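Three Cubes and a Square of Tape
A conversation with Maëlys Mallet of the Wernthorpe robotics club

Posted 4/12/20 by Helge Öberg

When I arrive at the Wernthorpe club, Maëlys Mallet is on her knees under the table, looking for a screw. She finds it after a minute, shows it to me like a coin, and only then we shake hands.

She is the leader of the student team that will enter the stacking class of the Moneto competition in November. There are 13 students in the club and four of them work on this project. She studied mathematics first and came to robots, as she says, "by the side door." A friend needed help with the geometry of an arm, and she stayed.

I ask her to explain the task to me in the simplest way.

"You have three cubes, and you have a square on the table. The two arms must build a tower in the square. Then they must go back and leave the tower alone," she says. "My grandmother understood it immediately. She asked why it takes one year."

And why does it take one year?

"The cubes do not start in the same place each time. They can be near one arm or far from it, and turned at any angle. So the arms must look first. Each has a small camera near the fingers, and this camera sees the fingers themselves, always, in every picture. In the beginning our program was very interested in the fingers."
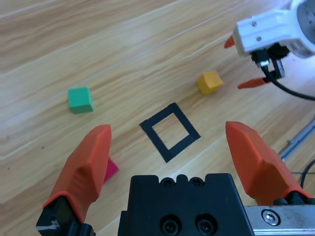
The tape square and the cubes from one arm's own camera, with the other arm at upper right.

The club did not buy the program ready. The students guide the arms by hand through the task many times, and the program learns from these recordings. They had 400 of them when I visited. Régis Rey, who is in his second year, did more of them than any other member, and Maëlys can recognize his style.

"Régis is fast and a little bit rough. Agathe Collet is slow and she corrects everything. When we trained with only Agathe's recordings, the arms became so polite that they did not finish in the time limit. Now we mix."

The time limit is nine minutes for three towers, and the team wants to keep one minute in reserve. I ask if it is the speed that worries her most. She thinks about it for a long moment.

"No. The second cube worries me. The first is easy, it stands on the table. The third is difficult but you know it is difficult, and you are careful. With the second one we were always too confident. A small error there, and you see the error only when the third comes."

She opens her laptop and goes through pictures from the practice runs. She does not choose the beautiful ones for me. For one of them she stops and turns the screen.

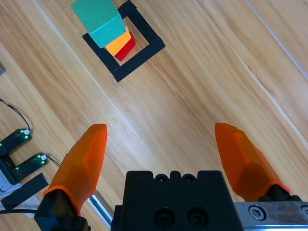
Three blocks at the tape square, tilted against one another, with the teal-green one on top.

"Look at the angles," she says. "For a person, it is almost nothing. You would push it with one finger and be happy. The jury has a ruler."

According to the Moneto rules, she tells me, a tower loses points when a cube is turned too far from the one under it, and it loses more if it touches the outside of the tape. The team discussed for weeks if they should ask for a different interpretation of "outside." Hervé Lecomte, the teacher who started the club, advised them to drop the question and build better towers.

Mr. Lecomte joins us for a short time with coffee. He is an engineer, retired from a company named Jacquet, and he speaks about the students with some pride, although he tries to hide it. "I do not know the modern methods," he says. "I know cables. I tell them that the cable must have room when the arm is low and also when it is high. They do not listen, then something pulls, then they listen."

After he leaves, I want to know how the two arms divide the work between them.

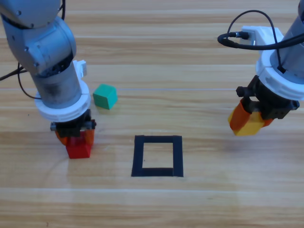

The division of work was the biggest quarrel of the winter, Maëlys says. One half of the team wanted one arm to do everything while the other waited, which is safe. The other half, with Agathe, wanted both arms to pick up a cube and wait for their turn above the table. Agathe's side won. She shows me what this means: the left arm has the red cube almost down on the wood, the right one keeps the yellow cube higher, and the green cube is still free on the table. "Two hands full, one cube to go," she says. "I like this moment. But the square is between them, and both must come there. If they come together, you hear it."

How often do you hear it?

"Less than in November." She laughs. "We wrote a rule for it. An arm that holds a cube may not enter above the square before the other is out. Régis calls this the bathroom rule."

The control software has a name too, Nemadar, and I ask where it comes from. It was a spelling mistake in the first folder, she tells me, and now it is printed on the shirts.

Before I go, I ask what she would change if she could start again. She answers quickly this time. She would write down more. In the first months they changed the lamp, the position of the arms and the tape, all without notes, and later they could not explain why an old version of the program worked better than a new one. Agathe now keeps a paper notebook next to the keyboard, and each change has a line and initials.

"It is not very modern," says Maëlys, "but it is the only thing here that never needed an update."

The club accepts new members at the start of each term. Experience with programming is not necessary, and you can write to Mr. Lecomte if you would like to visit first.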